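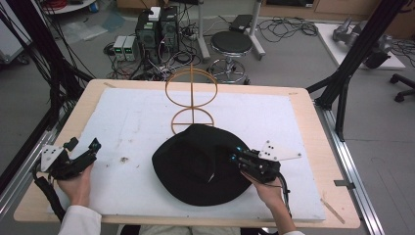 The hat table, with both grippers in hand and the hat upside down in front of its stand.

How to Run a Hands-On Gripper Demonstration for Visitors

We had 259 people come through the Gullness workshop for our open day in July, and a good many of them wrote afterward to ask how we set up the table with the hat. Teachers, mostly, and a couple of folks from a makerspace up the road who want to try something like it. So I've written it all down, with plenty of help from Notburga Egger, who ran that table for most of the afternoon and still had a voice left at the end of it!

Start with the objects. You want things people already know how to handle with their bare hands, so the only new part is the gripper. A floppy hat is wonderful for this. It's big enough for everyone to see, it gives when you squeeze it, and it never quite does what you expect. Lay it brim up, put the stand close behind it, and ask your visitor to get the hat onto the stand using both grippers. Please don't practice in front of them first. They'll copy you, and half the fun is watching a ten-year-old come up with a way you hadn't thought of.

Before the doors open, sit down yourself and reach for everything on the table while wearing long sleeves. Check that the cables hang clear of your wrists and that you can get both arms across to the far side without standing up. If you can't, move the chair in or bring the objects closer. Then have someone shorter than you do the same. (Léonie Maillard very kindly did this for us about six times, and the chair ended up somewhere quite different from where I'd wanted it.)

Take visitors in groups of 4, with one person in the seat and the others standing well back from the cables. Let the seated visitor simply open and close the fingers on nothing for a little while. Then one easy pick, a stick or a piece of sponge, and after that the hat. Give everybody 2 tries at it, and don't be shy about clapping.

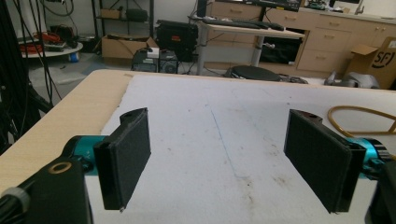
Talking people through what the gripper sees was the part I had fretted over most, and I needn't have. Monique Aubert suggested putting the camera view up for the group before the first pick, and I'd do it that way every time now. Begin with the fingers wide open, with a black pad on either side and the white tabletop in between, and let everybody have a good look before you say a word. Someone will ask about the brown marks on the sheet, or the gold-colored cable looped on the right, and then you can ask back: how would a robot know which of those things to pick up and which to leave alone? We had some lovely answers to that one.

Between groups, put the hat back the way you want it, look over the cables, and wipe down the handles. Keep a jug of water somewhere well away from the table for your own use. At 36 minutes a session we were comfortable until the after-lunch crowd arrived, and then Amarachi Abubakar had to start a sign-up sheet by the door. Have yours printed and ready, with a pen tied to it - ours wandered off twice.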